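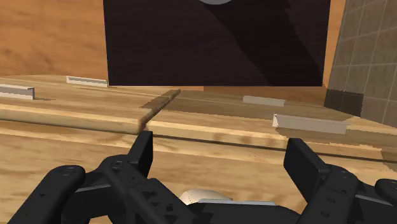
Putting a notice in the paper: is it still worth it?

Board: Funerals, notices and paperwork

marrowfat
My aunt died last week aged 87. I'm the executor along with my cousin and we are trying to sort out the death notice. The local paper has quoted £725 for one insertion with a small photograph, in print and on their website. Without the photo it comes down, but not by as much as I expected. My cousin thinks this is money thrown away and wants to put it on Facebook and the funeral director's own page, which is free. I think people of her age still read the notices. She did herself, every week, with a pen.
Has anyone done this lately and did it bring anybody to the funeral who would not otherwise have known?

Tobit_R
Sorry for your loss. We did a notice for my father in June. Ours was much shorter, just name, age, date of service and family flowers only. Four people came because of it, two from his old works and a couple he used to play bowls with. I had no phone number for any of them. I would have paid it for that.
£725 does sound steep. Ask whether it is priced by line or by the centimetre. Ours was by line and I got rid of three of them by cutting out "peacefully" and "after a short illness bravely borne" and so on.

sandpiper_lane
Is the quote straight from the paper or through the funeral director? Ours added a handling charge on top. When I rang the paper myself it was cheaper. You have to send them proof of the death, but the funeral director will confirm it by email if you ask.

marrowfat
Through the funeral director. I'll ring the paper tomorrow.

DennyH
I'm with the cousin. We didn't bother for Mum. I put a post on the village group and it was shared all over the place by teatime. The church was full. The paper round here sells hardly anything now and it is mostly stories from other towns anyway. Put the money towards the sandwiches.

Tobit_R
That depends on the family though. My dad's friends weren't on any village group. One of them hasn't got a mobile.

DennyH
They will have sons and daughters who are.

Tobit_R
Two of them haven't.

quillback
Something that hasn't come up yet: if you are executor you may want a statutory notice as well, asking anyone with a claim on the estate to come forward. It is a separate thing from the death notice and goes in the Gazette and usually a local paper too. It gives you protection if a debt turns up after you've paid everybody out. Don't let anyone tell you that the family notice does the same job. Ask the solicitor if you're using one.

marrowfat
Thank you, I didn't know that. There is a house, so I expect we'll need it. We have an appointment with the solicitor already.

Leilani Oyelaran
I used to take the notices over the telephone at a local paper, years ago now, so a few practical points.
Get the surname first and in full, with her maiden name in brackets. People look down the column for the name they knew her by, and for a woman of 87 that could be the one from school.
Put the time and place of the service on a line of their own.
Read it back aloud to someone before you send it. The commonest mistakes we had were a grandchild left out and the wrong date for the funeral. A grandchild left out causes far more upset than you would think.
Don't print her full address. The street used to be put in as a matter of course but the house will be standing empty on the day.
If you want to save money, lose the verse before you lose the names.

sandpiper_lane
Agree about the address. A neighbour of ours had someone sit in for the whole of the funeral.

DennyH
Maiden name in a notice is asking for trouble these days. Half the banks use it as a security question.

Leilani Oyelaran
It is her own maiden name, and her accounts will be frozen once the bank has been told. It would be her children's security answer, if anything. Did she have children, marrowfat?

marrowfat
No, never married either, so the surname is the one she always had. That saves a few words.

hebe_and_box
We used one of the online memorial sites, Stamema. The basic page was free and you can put up photographs and people leave messages. There were some lovely ones from people she had taught. They do want you to upgrade all the time. The permanent version with a printed book was more than I wanted to spend. My brother used Disska for his father-in-law and said it was simpler but had adverts down the side, which I wouldn't have liked.

quillback
I'd be careful of "permanent" with any of them. The site we used for my wife closed after five years and the messages went with it. I had copied some out but not all. Whatever you use, print the page.

hebe_and_box
Oh, I am sorry. I'll do that this week.

DennyH
The newspaper websites are no better for that. Ours was bought up and the old notices vanished.

Tobit_R
The paper copy doesn't vanish. The library in Flondton has them all back to before the war. I found my great-grandfather's, a good half column, and it's the only place I've ever seen his brothers listed. That's partly why I wanted one for Dad.

DennyH
Fair point, I'll give you that. Still wouldn't pay £725.

marrowfat
Update, 23/01/2026. I rang the paper directly. Without the photograph, and cut down to seven lines, it comes to a good deal less than half of the first quote. My cousin has agreed to that as long as she can do the Facebook post as well, so we are doing both. The wording now is:
KOBZAR, Irena Mary. Of Flondton, aged 87. Formerly of the school kitchens. Dear aunt and great-aunt, and friend to many.
Then the service details, and donations in place of flowers. My cousin wants "sadly missed" in it. I think that goes without saying but I may give way.

Leilani Oyelaran
Very good. Let her have "sadly missed". It is two words. Check which day the paper closes for notices, ours was two clear days before printing and we could not bend it.

sandpiper_lane
I like "formerly of the school kitchens". Somebody will read that and remember her.

quillback
Hope it goes as well as it can. Come back if you have questions about the Gazette one, I still have my paperwork.

marrowfat
Thank you all. I've sent it off, with "sadly missed".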